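March 19, 2026

Sorted the small parts again. Everything that had collected on the white board since the last clear-out came off it and went into the two drawers, then back out of the drawers when I remembered the left one still sticks in damp weather. The board wants a proper wipe with something milder than last time. The cleaner from Julladton leaves a film, and round things roll differently on it. I have gone back to plain water and a cloth.

Baskets: the green one stays in service. I had considered replacing it with the deeper Nultetow tray, which costs less and stacks, but the Nultetow has a solid base and collects grit in the corners. The grid lets the grit through. Against that, anything narrower than the openings drops out, so pins and washers have to go elsewhere. I moved them to a screw-top jar and labeled it on the lid and again on the side, the lid having been the only labeled part of the previous jar.

Tried the basket in two positions, crosswise and then lengthwise. Lengthwise is better. It leaves more clear board to the right, and a ball put down on that side has somewhere to go before it meets the rim of anything. I have left it left of the middle.

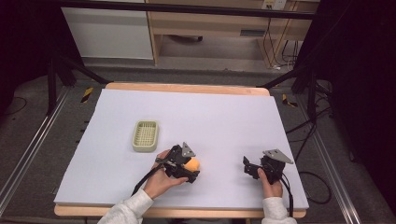

Seneviratne thinks the basket should have a liner, a square of felt cut to size, on the grounds that a hard ball dropped on a plastic grid bounces and a ball dropped on felt does not. I said the felt would block the openings and we would be back to grit. The answer was that felt can be shaken out. True, but it would have to be shaken out every time, and I know how that goes. We agreed to cut one piece and leave it in the drawer until somebody wants it.

Ordered more balls from Tretovis. They come in bags of 200, far too many, and the smaller bag has been discontinued. Orange again, for the sake of matching. Delivery is given as 16 days. The old ones are not worn out but they scuff, and a scuffed ball is harder to wipe down than a new one. The last lot was ordered in July and has held up better than the lot before it.

Measured the table for a new board while I had the tape out. The present one leaves a strip of wood showing along the near side and the far side, and I would like to keep that — a board flush with the edge catches on sleeves. Wrote the dimensions inside the cover of the parts book.

Still to do: 4 drawer labels, the sticking drawer (candle wax first, sandpaper if that fails), and the odd lids, which fit none of the jars and will probably go back in the box they came out of.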